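The light went red at 19 seconds past and Delent missed his cue. Again.

"Sorry," he said, into a live mic, which made it worse.

Behind the glass Joaquín Toledo put his head down on the desk. Just for a second. Then up again, finger circling – go back, go from the storm. They had the studio until eight. It was twenty past six and the queen was still alive.

The play was called Grodholm, after the island. A king, a drowned son, a ferry that keeps coming back with nobody on it. Ninety minutes for radio, all of it in voices and water. Joaquín had written it in a rented room and cut it four times, and it was still too long, and he knew exactly which scene had to go. He wasn't going to say it first.

"From the storm," he said on the talkback. "Delent, you hear the bell, you count two, you speak."

"I counted two."

"You counted five."

Water. Gravel in a tray, somebody's boots. The bell. One, two.

"Who rows there?" said Delent, and it was good, it was finally good, low and scared and old. Joaquín stopped breathing. Vitale came in as the queen, half a step off the microphone the way he liked her, and for a page and a half nobody in the room was reading. They were just out there in the dark with the ferry.

Then a click, and silence in the headphones. All of them.

"No," said Joaquín. "No no no."

Out in the corridor, door banging, script still in his hand. The closet at the end. Warm air, a smell of dust. 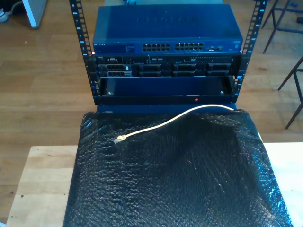

Vitale says the line drop doesn't matter, that the page was wrong anyway, because a queen who has lost a son wouldn't ask who's rowing, she'd already know, and that she has thought so since the first readthrough and should of spoken up. She'd followed him down the corridor in her socks. She had a pencil behind each ear.

"It's his line," Joaquín said. "You don't ask. He asks."

"I answer him. Same thing. I tell him it's the wind, and she wouldn't lie to him. Not that night."

"She lies to him for the whole play."

"About everything else."

He looked at the page. Page 20, coffee on it, his own handwriting up the side. *It is the wind, my lord. Come in.* He had loved that line for two years. People at the first reading had gone quiet at that line.

"What does she say, then?"

"Nothing."

"It's radio, Vitale. Nothing is nothing. People will think the thing's broken."

"The thing is broken," she said, and pointed over his shoulder.

Sérgio Ramalho came down with his jacket on, ready to go home, then saw their faces and took it off again. He said ten minutes. He said please would they argue someplace else.

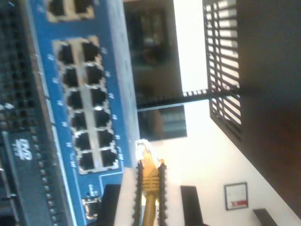 So they argued on the stairs. Joaquín two steps up, Vitale below with the script on her knees, Delent coming out to see where everyone had gone and sitting down too, not asking. He'd brought the sandwiches. That helped some.

"Try it," said Vitale. "Here. Do the bell."

"I'm not the bell."

"Delent, be the bell."

Delent said "bong," with his mouth full. Then he swallowed, counted two – really two – and said, "Who rows there?"

She didn't answer. She breathed in, that was all. A small one, like somebody about to speak who sees that it's no use. The stairwell held on to it. Way down below a door closed and Joaquín jumped.

Delent waited. You could see him waiting as the king, chin up, the sandwich forgotten in his lap. And then, without looking at the page, since there was nothing on the page, he said it again. Smaller.

"Who rows there?"

Joaquín took the pencil from behind her left ear. He crossed out the wind. He crossed out the six lines after the wind, then the whole of the next scene, the chapel, the one he'd known about since spring. It went very fast once he'd started. The pencil tore the paper at the bottom.

"That's my monologue," said Delent.

"Yes."

"My mother's going to be listening for that monologue."

"Tell her it's in the breath," said Vitale.

Sérgio shouted from the corridor that they had sound. Ten to seven. They went back in quick, crumbs and all, Vitale still in her socks, and the bell was alredy ringing before Joaquín got the door shut.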